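Davov Planting and Display Project
Progress report to the Roy Fund
Prepared by Hooman Ghasemi, project lead
2021-01-15

This report covers the work done since the last one in July. It deals with the small display area first, then the stock, the written guide, the money and what is left to do. The grant reference is 987 and nothing in the agreed plan has been changed without your office being told.

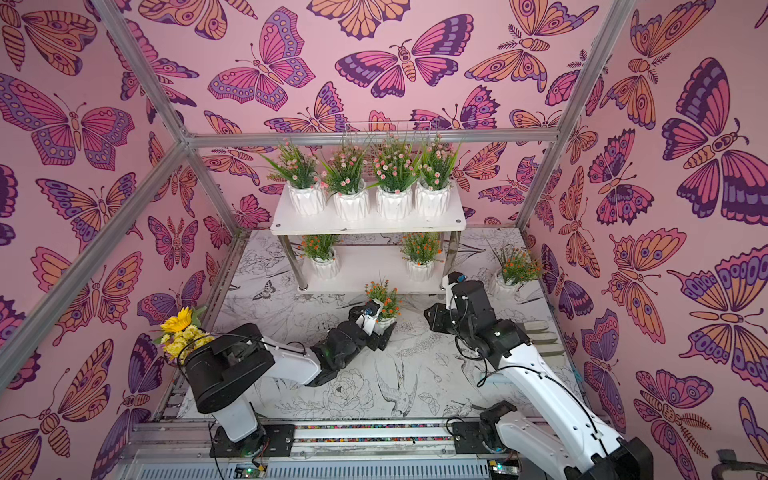
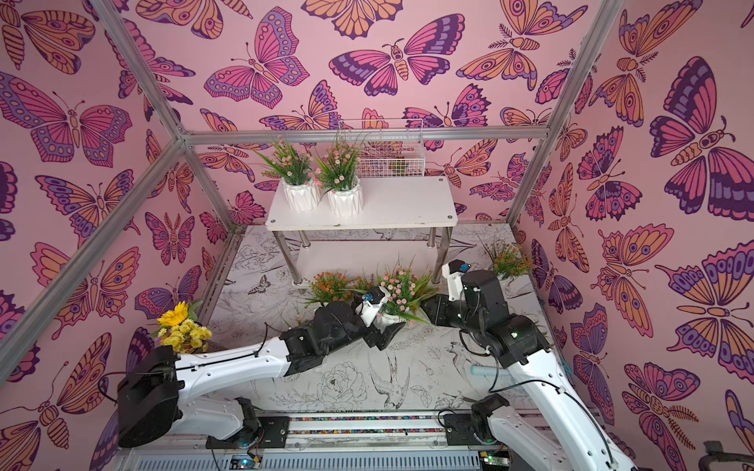
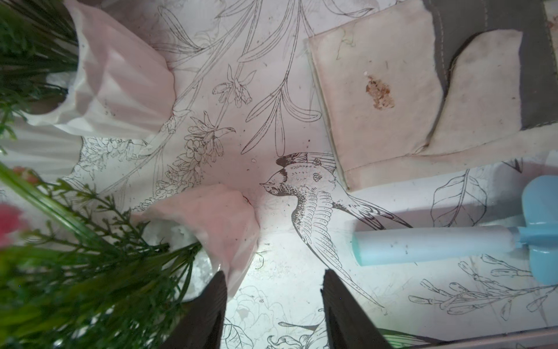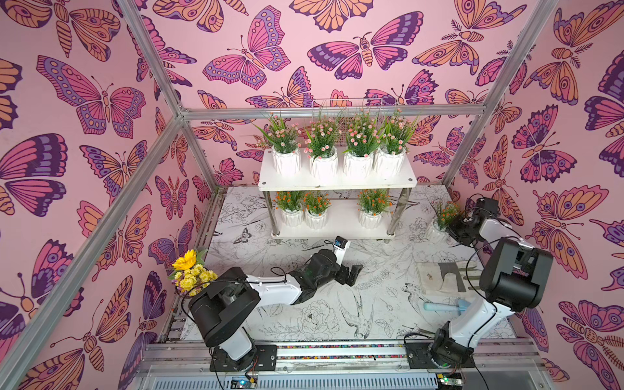
The main task for this period was to settle how artificial plants should be set out, taken down and kept clean in the small waiting areas we look after at Gusby and Stumotari. We agreed with you in July that the trial area would use a single piece of furniture, low enough to reach over, and that the same few plants would be used over and over so that one layout could be compared fairly with another. The white two-tier shelf against the butterfly wallpaper has done that job well. The pink-flowered plants with the long grassy leaves look best on the top, where the leaves have room to stand up, and the orange-flowered ones are short enough to go on the lower tier without touching the board over them. We tried the pots the other way round and did not like it. The grassy leaves bent forward and the lower tier looked crowded.

Pots and plants

We have kept to the white faceted pots. Plain round ones were considered at the start and were cheaper, but the faceted ones are easier to get a grip on and they match each other, so a pot can be swapped without anyone noticing the change. Against a busy wallpaper a white pot is also the easiest thing to pick out. The drawback is dust. It gathers along the folds, and a dry cloth only moves it about. A damp cloth followed by a dry one is what the guide now says.

The plants themselves have held up unevenly. The small pink flowers are the weakest part. They pull off their stems if a plant is lifted by the leaves, and two were replaced in the autumn for that reason. The orange ones are firmer and have needed nothing but cleaning. The yellow bouquet with the sunflower was an addition we had not budgeted for. It came out of the supplier's returns at no charge. It is too tall and too heavy at the top for the shelf, so it stays on the floor to the left, and we have decided to leave it there as part of the standard layout.

The wallpaper and the floor sheet

You asked whether the pattern on the walls would be a problem. Our first reports from Gusby said it was tiring to look at, and one visitor thought there was too much purple. On the other hand, the staff at Stumotari asked for the same paper for their own corner. We would keep it for the trial area and offer a plainer choice to any site that wants one.

The white floor sheet with the line drawings of birds and peonies has been more of a success than expected. The drawings have turned out to be useful as markers. Instead of measuring where something goes, people say "by the big bird" or "next to the small butterfly", and the next person can find the place. We have written this into the guide. The sheet does have to be laid the same way round each time, and it was put down back to front once in the autumn, which cost us a morning.

The sheet marks more easily than the shelf does. Anything spilled on it should be dealt with straight away. We have not found a cleaner that leaves the black lines alone, so the guide says water only.

Setting out and taking down

The layouts have been reduced to two. In the full layout the top of the shelf is filled with pink-flowered plants in a row and the orange ones go below. In the half layout only the left end of the top is used and the right end is kept clear. The half layout was meant for sites that need somewhere to put leaflets down. Gusby uses it most of the time and Stumotari hardly at all.

Taking down has been the slower part of the work. The plants have to come off before the shelf is wiped, and they need somewhere to stand in the meantime. The floor under and beside the shelf is the obvious place, and that is where they go. Each plant then goes back in the order it came off. Before this was agreed, people were putting them back by eye and the rows ended up lopsided.

The wire mesh at the back stays where it is during cleaning. It was taken off and refitted several times in the summer and the fixings began to work loose. They have been tightened and it has not been moved again.

The written guide

The guide now runs to 16 pages. The first draft was much longer and the people using it did not read past the middle. We have taken out the section on buying plants, which only concerns the office, and moved the cleaning notes to the front. A copy has gone to each site. Comments so far have been short and mostly about wording. "Tier" has been changed to "shelf" in several places because readers were not sure which part was meant.

One page is still missing, on packing the plants for moving between sites. We have been using old boxes and newspaper and this is not good enough for the pink flowers. Tall boxes with a card divider have been ordered and the page will be written once they have been tried.

Money

Spending is within the amount agreed. The largest item was replacement stock. The floor sheet cost £99 and was bought from the furnishings line, as your office confirmed it could be. We have not drawn on the reserve. A second sheet would be sensible, so that one can be cleaned while the other is in use, and we would like to buy it from the same line if you have no objection.

The transport line is underspent because the move between Gusby and Stumotari planned for the autumn was put off. We ask that this be carried forward. The move will still be needed once the boxes are here.

Problems

The delay in getting the boxes is the only thing that has held up the plan. The supplier gave a delivery date, missed it and gave another. We have kept the order open as the price is fair and the other firms we asked do not make that height.

There was also a mix-up over labels. The Stumotari plants were labelled under the base of the pot and the Gusby ones on the rim, and when stock was pooled in the summer it was hard to sort out again. All labels now go under the base.

Next period

We intend to try the packing boxes, write the missing page, and move the pooled stock to Stumotari. The cleaning notes will be checked against what people do in practice, and corrected where they differ. We also want to replace the weakest of the pink-flowered plants with a kind that has the flowers wired in. Samples have been requested and prices will be sent to you before anything is bought.

We need a decision from you on the second floor sheet and on carrying the transport money forward. Everything else can go ahead under the present agreement.

Hooman Ghasemi
Davov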